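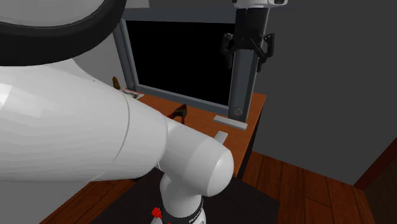
Bench Tips from the Wosside Open Day

The Wundton workshop in Wosside opens its doors every October, and this year the back room was given over to robot arms. Most of the demonstration ran in simulation on a big screen, with Rasha Abou Jaoude at the keyboard. I went for the arms and came home with a page of notes on keeping my own bench in order. A lot of what a robot needs in order to pick up a tool is what you need at the end of a long evening in the garage.

Leave room around the grip. A gripper has to open before it can close, and so does your hand. If two chisels lie side by side, move them apart by the width of your fingers.

Keep long stock back from the edge. Bars and offcuts that hang over the front get caught by a sleeve sooner or later. Lay them toward the rear of the bench and leave the front for the job you're doing.

Think about the way back, too. Julián Benítez had a good habit to pass on: before you lift anything awkward, decide where you'll put it down and clear that spot first.

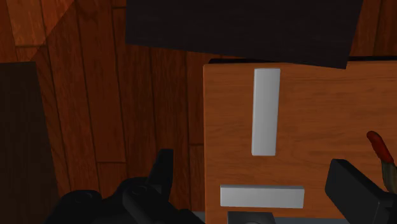 What is the best way to set down hand tools between steps?

Lay each one flat with the handles toward you and nothing on top of it. Put it in the same place every time, and close pliers and snips before you let go of them.

Paint or tape the handles of small tools if they tend to vanish against a wood bench. Red and yellow both work. Wipe the handles with a little mineral spirits first or the tape will peel.

Mark the homes of the things you use most. A pencil outline on the benchtop is enough — go over it with a marker once you've lived with the layout for a month.

Move slowly near the work and faster in between. Imad Fakhoury pointed this out about the arms, and it's a good rule for anyone carrying a sharp tool across a crowded bench.
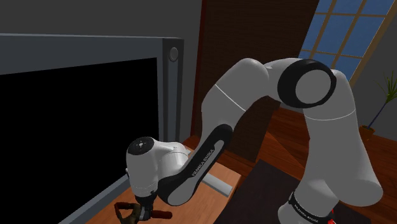

Simulated arm with a hand tool in its gripper, over the tabletop.

If you go next year, get there before 2. The back room holds few chairs, and the talk on clamps at 4 fills up early. Parking is behind the building, and the side door is the one to use.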